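Notes from the Nerken open day, 15 September 2025. Typing this up fast before I forget it all.

## Getting there

Bus 37 from the station, then a walk up the hill. Signs poor. Went past the gate twice. Free entry, tea included, queue at the desk short by the time I found it.

## The old mill

Best part by far. Built 1957 for the Bara wool firm, shut for years, now let out floor by floor. Original hoist still there, big iron wheel, lovely thing. Guide very good on the dye works and the river, less good on dates. Stairs steep – 3 flights, no lift on this side. The top floor is Sowa, who weave blankets to order. Waiting list of up to 442 days, they said!! Bought a scarf insted. Grey and mustard, bit scratchy.

Tea break after that. Decent tea, dry flapjack. Most people stood about with their cups and talked about parking. I got chatting to a couple who'd come for the roof garden and hadn't known there was a mill at all.

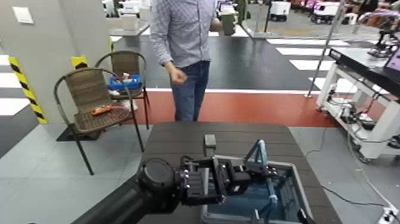
## Himance and the yard

Himance do soap, ground floor at the back. Smells wonderful, prices less so. The talk ran over so I missed the roof garden, which closes at four. Annoying. Yard has benches and a small plant stall, cash only.

Next one is in April. Would go again, earlier, and do the roof frist. Bring change for the bus.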